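About Jokness

Jokness is an introduction service for adults who want to meet a long-term partner. The office is on the second floor of the Kahsay building, across from the post office. Shewit Negussie started the service and still runs it day to day.

Members join after an interview in person or by phone. We check ID, ask what you are looking for, and write your profile with you. Profiles are not public and can't be searched. When we think two members would get along, each one gets a short summary, and we pass on first names and phone numbers only if both say yes.

We have 553 current members, and 4 people work in the office. The minimum age is 21. Membership runs for 90 days and does not renew by itself. If you want to pause because you have met someone, call or write and we will stop the clock.

In January we took over the member list of Hulness, a smaller service that closed. Former Hulness members keep their remaining time at no charge, but need to confirm their details before we can introduce them. 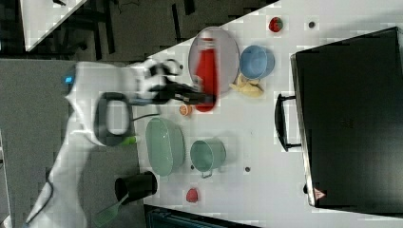 Page 4

Group dinners are held at Skullisine, with separate evenings for members over 50. Seats are booked through the office and paid for at the restaurant.

Office hours are Tuesday through Saturday, 10 to 6. Please call before coming by.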